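Open Day at the Fendville Automation Laboratory

The Fendville Automation Laboratory opened its doors to the public in December. Over the course of the afternoon, 362 visitors toured the workshops, met members of the research staff, and attended demonstrations of household and light industrial tasks. The laboratory thanks the town of Warness for providing shuttle service from the station.

Household Tasks, Room 2

The breakfast station was presented by Yetunde Bassey, who leads the laboratory's work on everyday kitchen tasks. The exercise is a short one: a slice of bread is taken out of a toaster and set down on a plate. Ms. Bassey explained that bread is harder to handle than most factory parts, as no two slices have quite the same shape and a firm grip will crush them.
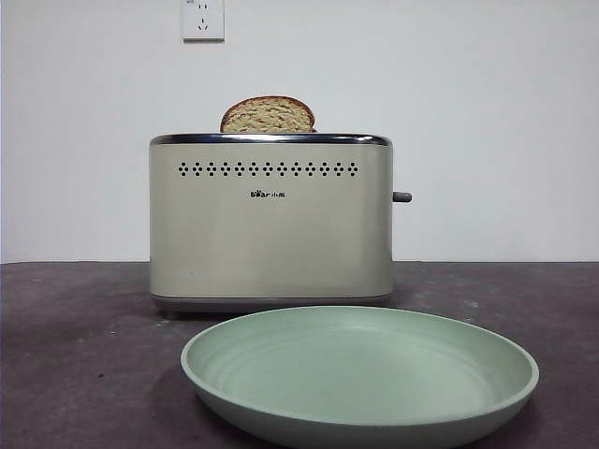 The laboratory has recorded 2,000 practice runs of this task since the spring, and visitors were invited to compare early and recent attempts on a monitor beside the door. Questions from the audience dealt mainly with safety, cost, and the time needed to teach a new task. A second session was added at 3 p.m. to meet demand.

Parts Sorting, Nwankwo Hall

Min-kyu Kwon introduced the Flesen sorting line, which is used to train technicians in setup and routine maintenance. School groups were given a worksheet and a short tour of the control desk.

Visitor Information

Guided tours of Nwankwo Hall are offered to schools and community groups throughout the academic year. Requests should be sent to the visitor office at least one month in advance. Printed copies of the open day program remain available at the front desk free of charge.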